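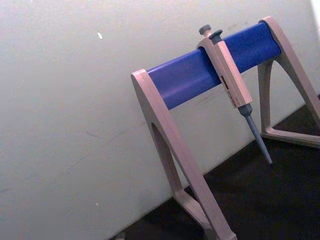 Speaker notes, Pralstead lab automation meetup, 2018-03-09
Lungile Mkhize

Slide 1
Say hello, skip the bio. Start with the number everybody likes: 3,407 recorded examples of an arm picking up a pipette. Pause. Then ask how many different pipettes. Wait for the guesses.

Slide 2
Same stand, same blue bar, same dark bench, same pale wall. One pipette hanging there, no tip on it. We moved the stand a bit between runs and called that variety. I'm not convinced it was.

Slide 3
What the wrist camera gives you. Good close view of the hook and the bar. Poor view of small print. If your labelling plan depends on reading the body of the pipette, change the plan.

Slide 4
Stelmakh held back 300 examples for testing. Sounds fair. They came out of the same sessions as the training set, so the scuffs on the wall could be doing some of the work. Ask the room how they'd check. (If it's quiet: repaint the wall, run it again.)

Slide 5
Sistulis trial, December. New bench, new colour of stand. 432 attempts, 366 failures. Leave this one up. Don't soften it.

Slide 6
Ploltivell's answer is to collect more. More of what? I'd take a small set from six benches over another thousand from ours. I can't prove that yet, say so.

Questions
Someone will ask about simulation. Short answer: show me the pipette coming off the bar on a real bench first.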